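Betting and Trading Talk > Bookmakers > Account questions
Thread: Vevis voided my settled bet after nine days, do I have a case?

tinyau_lu
Hello all. I am reading this forum since two years but this is my first thread, so please forgive if it is in the wrong section.

In July I placed an accumulator with Vevis, four legs, all tennis. Stake was 20 pounds and the return was 943 pounds. It was settled as a winner the same evening and the money was in my balance. I did not withdraw at once because I wanted to keep some of it for the next tournament.

Nine days later I logged in and the 943 was gone. There was a line in the history which says "resettled, rule 19". I looked up rule 19. It speaks about a player who retires before one full set is completed. In my third leg the opponent retired, but by my understanding the first set was already finished, 6-4. I wrote to the support and they answered with the text of the rule, nothing else.

My question is simple. Can a bookmaker take back a settled bet after so long, and what should I write to them next?

Regards,
Tin-yau Lu
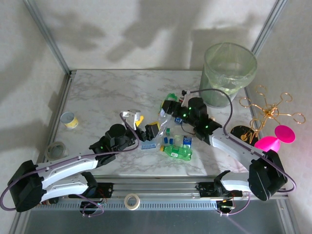
Two arms and some recycling on the marble top.

paddockgate
Welcome. Short version: yes, they can resettle, nearly all of them have a clause for a result entered wrongly. But they must resettle it correctly, and if the set was finished then the leg should stand by their own rule. Do you have the official score from the tournament site? Save it as a PDF today.

Also, if one leg is void in a four-leg acca the other three should still be paid at the reduced odds. You should not be on zero. Did they give you anything back?

tinyau_lu
No, nothing. The balance went down by the full amount. I had not thought about the reduced odds, thank you. The other three legs all won, so by my calculation, even when the third leg is void, I should have a bit more than 200 pounds.

oldmoneyline
I will be the unpopular one. Read the rule again slowly. Many books have two tennis rules, one for match winner and one for set or game handicaps. For handicap bets the full match must be played. If your third leg was a handicap then finishing one set doesn't help you at all. What was the market?

tinyau_lu
It was match winner. I have checked this three times before writing here, but it is a fair question.

oldmoneyline
Fine, then you are in better shape than I thought. I still think nine days is not "so long". I had one resettled after five weeks at Dreline, and in my favour, so I could hardly complain.
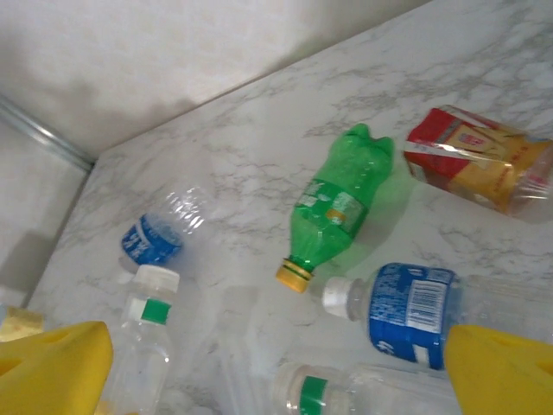 Anyway my advice is to drop the argument about the time. It is the weak one and they will answer only that part and ignore the rest. Write about the score and about the three remaining legs.

kestrel_lay
Disagree with this. The time matters. If he had withdrawn on day one, would they chase him for it? Mostly not. A customer must be able to trust that "settled" means settled. I would put it in the complaint, as the second point maybe.

oldmoneyline
They would chase him, kestrel. It would go as a negative balance on the account. I have seen it.

kestrel_lay
Seen it where? At Vevis? I've had an account there for years and never heard of a negative balance from anybody.

oldmoneyline
At Antunes, before they changed the platform. All right, not Vevis. But the terms are written almost word for word the same.

paddockgate
Let us not make it a fight about Antunes, he asked what to write.

Tin-yau, do it in this order. First, ask for the bet ID and the score they used for each leg. Second, attach the official score. Third, use the word "complaint" in the subject line. A chat message is usually handled as a query, and a query can go round in circles for months. With a complaint they have to give you a final answer in writing, and then you can go to the dispute service named in their terms.
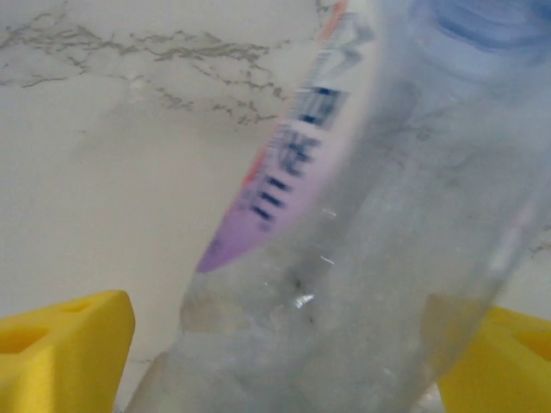

And keep it short. I used to write two pages with everything I felt about the company and it was never read. Ten lines is enough.

tinyau_lu
Thank you very much, this is more useful than everything from the support. Here is my draft, please tell me if some sentence sounds rude. English is my third language and I am never sure about the tone.

"Dear Sirs, I wish to make a formal complaint regarding my four-leg accumulator placed in July. The bet was settled as a winner and resettled nine days later under rule 19. According to the official score, the first set of the third leg was completed before the retirement. Therefore rule 19 does not apply. Please confirm which score you have used. In case you maintain that the leg is void, please explain why the remaining three legs were not paid. I await your reply."

paddockgate
Not rude at all, it is politer than mine. Add the bet ID and send.

oldmoneyline
Good letter. I'd take out "Therefore" but this is only my taste.

soltwood_sid
Is Soltwood the dispute service for Vevis, or is that only for Dreline? I ask because Soltwood took four months with mine and wanted every document twice. (No relation, my user name is from the village.)

kestrel_lay
It is in the footer of the terms page, sid, and it was Soltwood last time I looked. Four months sounds normal to me. Mine was a bit less, and I lost, so don't expect miracles from them.

tinyau_lu
I have sent it now at 21.40 with the PDF attached. The automatic reply says I am in the queue.

tinyau_lu
Update, as promised. They answered this morning. They say the score feed had shown the retirement at 5-4 in the first set and was later corrected, but their system took the first version. They have put the leg back as a winner and the full 943 is in my balance again. There is no apology in the mail, only "we trust this resolves the matter".

I have made the withdrawal at once this time.

kestrel_lay
Very pleased for you. So they resettled on an old score, after a correction. That is worse than I expected.

oldmoneyline
Well done, and paddockgate deserves a drink. I keep my opinion about the nine days.

soltwood_sid
Did the withdrawal arrive? With me they asked for a new proof of address at exactly this point.

tinyau_lu
They asked for it, yes. I sent a bank letter and it was accepted after lunch. The money is shown as "processing". I will write again when it is in the bank. 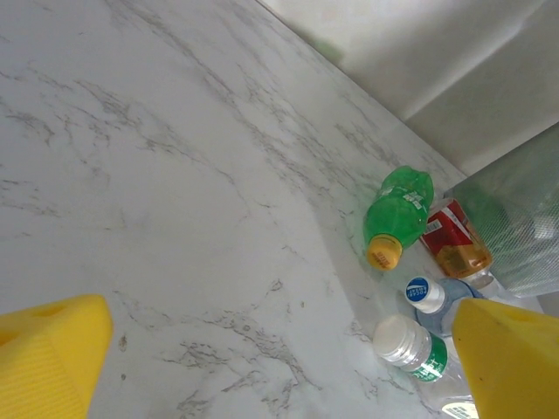 Countertop with containers near the back edge.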